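Goltdale Bench 611: framed worktop with butcher-block surface

2025-08-07, by the Halonen product desk

Print this page | E-mail this page

The Goltdale 611 is a rectangular bench for assembly, wiring and light repair. The top is made of solid wood strips, glued edge to edge and sanded flat. A black aluminum extrusion frame runs around the perimeter and carries the load down to angled legs of the same color.

The standard top is 800 mm deep. Rated load is 50 kg on the long rail and 500 kg evenly distributed, with all four feet in contact with the floor. The top ships with an oil finish. Lacquer is available to order and adds one week.

Rail slots accept standard T-nuts. Accessories can be mounted at any point along the rail without drilling the wood. Corner joints are bolted and should be retightened after the first month of use. Use the supplied hex key. Do not use a powered driver on the corner bolts.

The frame ships flat and needs two people to assemble. Set the legs first, level the rails, then lower the top into place. Leave the 3 mm expansion gap on the long sides.

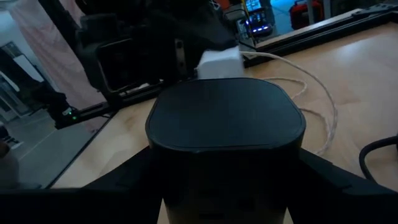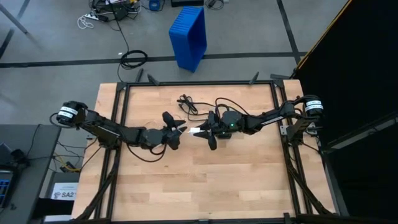 Cable routing is left to the user. The 611 has no grommet holes, and the Cinar under-top tray is sold separately. Small devices with their own leads are the usual problem: a thin white cable lying loose across the wood takes up working area and catches on whatever is moved past it. Run such leads to the nearest rail and hold them in the slot with Cinar clips, spaced closer at the corners. Heavier black cables should leave over the far rail and keep a wide bend.

Wipe spills at once. Re-oil the top every December, or sooner if the grain feels rough. Replacement strips are not sold individually; order a complete top.

Comments (3)

trerholm_shop: Does the tray fit the older frame? Ours has the narrow slot.

Halonen product desk: Yes, with the narrow T-nuts. Order them with the tray.

benchfitter: Corner bolts needed a quarter turn after three weeks. Flat since then. I would take the lacquer if you use flux.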